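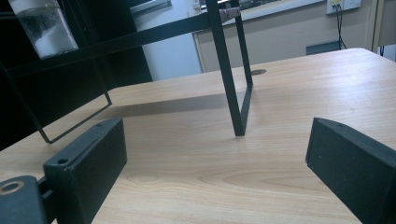 Why did the recorded gripper path jump when the fingers went in under the upper shelf?

The tracker lost sight of the marker plate for a moment, and our software filled the gap with a bad guess.

5.3 The shelf jump

I'd love to say we caught this one early, but we didn't. We had all 2968 demonstrations of the Janska set recorded and were already training on them when Mahsa Vahidi noticed that the arm kept twitching upward at the same point in every shelf task. She thought it was the controller. I thought it was the controller too, and I spent most of September retuning gains that were perfectly fine (my apologies to the controller).

What finally pointed us at the data was replaying a single demonstration at quarter speed. The wrist goes in level, and then in the space of one sample the recorded pose hops up and comes back down. No human hand moves like that! If you send the raw path to an arm, though, the arm does its best to follow it, and on our worst replay it drove the fingers into the underside of the upper shelf hard enough to trip the force limit. The stop worked. We swapped a bent finger and moved on, but from then on we did every replay at low speed with one person at the stop button, and I'd ask anyone using the raw files to do the same.

The cause is a bit embarrassing. Pedent, our tracking package, gets the pose of each hand-held gripper from the dots on its plate. When the dots are hidden it falls back on the motion sensor, and when they come back it blends the two. That's fine for short gaps. For any gap over 400 ms the blend starts from a stale pose, and that stale pose is where the hop comes from. The shelf tasks are full of such gaps, as the person has to turn the wrist to get in between the shelves. Worse, Pedent marks blended samples as good, so our filter waved them straight through.

Figure 7. Hand-held grippers at the two-tier shelf unit, one of them near the front edge of the lower shelf.
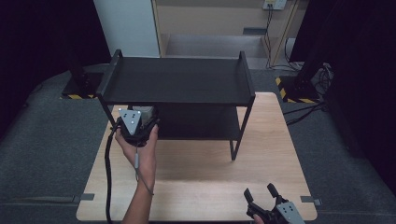 Once we knew what to look for, finding the bad recordings was easy enough. Jad Qaisi wrote a check that compares the hand speed from the tracker with the speed from the motion sensor and flags anything where the two disagree for more than a couple of samples. It flagged 366 demonstrations. I went through them by eye over a long week and agreed with nearly all of them, apart from a handful where the person had just bumped the rack.

We tried two repairs. The first was to smooth over the hop, and I don't recommend it: the path looks lovely and the fingers end up in the wrong place. The second was to throw out the blended stretch and solve for it again using the good samples on both sides, which takes longer but gave us paths we could replay without touching the shelf. Gaps over 600 ms we couldn't save either way, so those demonstrations are out of the training set. They're still in the raw release, in their own folder, with the flag set.

The Indura arm no longer twitches on the lower shelf. It still hesitates a little on the way in, and Mahsa and I disagree on why. She suspects leftover bad samples below Jad's threshold, and I suspect we simply have too few clean reaches left from that side. We come back to this in Section 6, where the same check is run on the Golestani recordings.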